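Pelville bench notebook — rack pipeline
19 July 2018

Long one today, so get a coffee if you're reading this to catch up. I spent the morning on the thing I'd been putting off all week, the timestamp mess between the head view and the joint states. The logger (Ivow, for anyone new) was stamping images when they were written to disk and joints when they arrived, and with the disk busy those two can drift apart by quite a lot. I went back through the batch from February and found 114 episodes where the gap got bad enough that the gripper closes in the joint data well before it closes in the picture. No wonder the policy was grabbing at air! I've moved the image stamp up to the driver callback and the gap now sits flat across a whole run.

Before the fix we had 3,075 episodes in the index. After throwing out the bad stamps, the short ones and the ones where somebody hit the stop halfway, it's 2,481. That hurts a little, but I'd much rather train on those than keep arguing with the rest. The old index is still there under its old name, please don't delete it, I want to go back and see if the drift can be corrected after the fact on some of them.

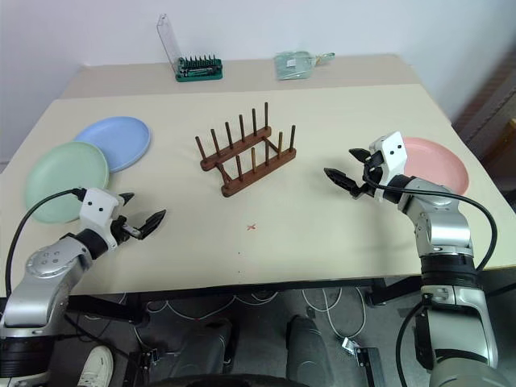
Slot detection took up the afternoon. Our rack model in Palma was written as if all the pegs were the same thing repeated, evenly spaced and standing straight, and we fit it as one rigid comb. It's a lovely fast fit and it's wrong for a rack like this one, where the leftmost peg on the rear rail leans off to the left and the second and fourth on the front rail are a lighter, more golden wood than their neighbors. The color threshold was happily dropping the light ones against the cream table, and then the comb slid along by one to make up for it, so the planner was being handed a slot that wasn't there. I've switched to finding the two long rails first (they're the easy part, even with the rack set down diagonally) and then fitting each peg by itself along its rail, with its own tilt. Slower, yes, but it still comes in under the 400 ms I'd set aside, and on the replayed logs the slot centers stopped jumping.

Plate segmentation I left mostly alone. Overlapping plates are still ugly: with the green over the blue, the mask for the blue one comes out as a fat crescent and the ellipse fit puts the center too far back. Fitting only to the visible outer rim ought to do it. I have half of that written on my branch and it doesn't build yet, sorry.

One planning note while I remember. Cosolik picks the arm by plate center distance and nothing else, so a plate near the middle can flip from left to right between two replans. I added a small cost for switching arms. The weight is a guess. It's in the config with the other guesses, and if you change it, write down what you changed it to — I've lost a day to that before.

Still to do: rim fit, rerun the replay set with the new index, and ask whoever has the calibration notes which table height we're using now.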